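Arm on the kitting bench -- what happens to second shift?

rfahy_kurklow
We run 6 kitting benches at Kurklow. Management wants an arm on one of them, blocks for now, real parts in December. Trial layout, two cubes and the tote stand-in:

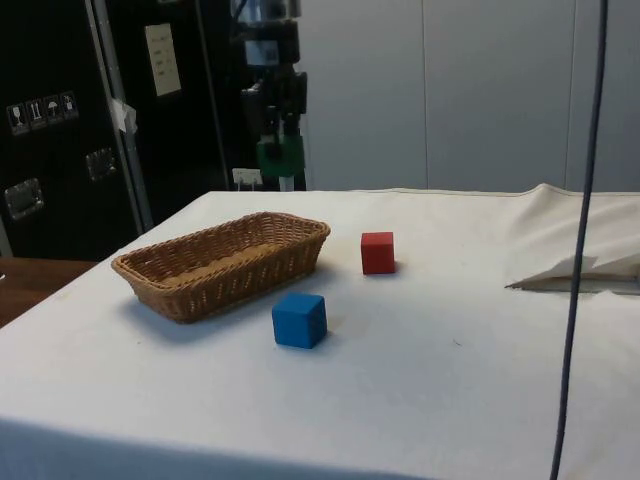 Re: Arm on the kitting bench

acharya_r
Which job goes away? At Durero we kept all 18 people, but the pickers became tray loaders. Same pay, duller work.

pelupessy
Disagree on duller. I did picks for 20 years and my wrists prefer loading. Presentation is the hard part. Second view from the original poster, for reference:

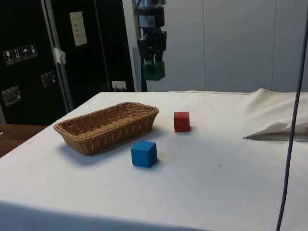
Cycle time is the wrong thing to argue over. Ask who clears faults and whether that is in the job grade. With the basket set diagonally like that, somebody has to own its position, and a ridge in the cloth at the back is one more thing to check at shift start. Our setup checks took up to 25 minutes and were unpaid at first.

acharya_r
Unpaid is a contract problem -- take it to the steward, Costello in our case.

rfahy_kurklow
Grade is not settled. I will ask.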